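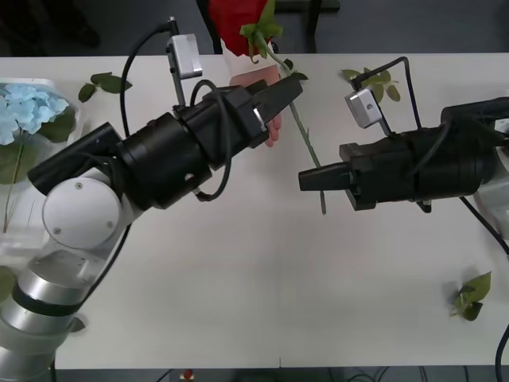 3.2 Work surface and hand access

All trials used the same white tabletop (Figure 2), which was left in place between sessions. White was chosen after the pilot in Plirkstead, where a darker top made small parts hard to find by eye and lengthened the search phase of each task. The Bamimitz top used here is matte and was wiped with a damp cloth before every session.

Hand access was treated as a property of the surface and its approach sides. A participant could reach in from any side left open by the layout, and the side used was noted by the observer at first contact. Long sleeves were permitted, as in Figure 2, where a white cuff covers the wrist. Saarela and Turunen excluded cuffs in their earlier protocol — a restriction we found hard to enforce in October, when the room was cool.

Each participant completed eight placement tasks, six of them with one hand. A placement was accepted when the part lay fully on the top and the fingers had been withdrawn. Parts that slid after release were scored at their resting position. In total 942 placements were scored. Sessions with a visible mark on the surface were retained, although Vainio tape residue affected sliding near one corner and those placements are reported separately in Section 4.

Pusia Work Surface Studies | Contact: Lauri Saarela | All rights reserved | Back to top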